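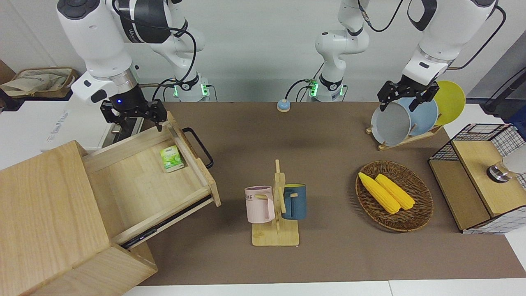 Photo: Jummai Ogunleye

Panberg Sostside drawer insert, reviewed 19 November 2019

The Sostside is a push-fit cutlery divider with 2 fixed bays and a sliding third. Fitting took 11 minutes, most of it spent trimming the side strips. The Lultex version needs glue – this one does not.

I opened and shut the drawer 200 times with a full load of forks. The slider crept forward by the width of a knife handle and then stayed put. Corners are square, but crumbs collect under the front lip and the insert must come out for cleaning. Good value if your drawer is shallow.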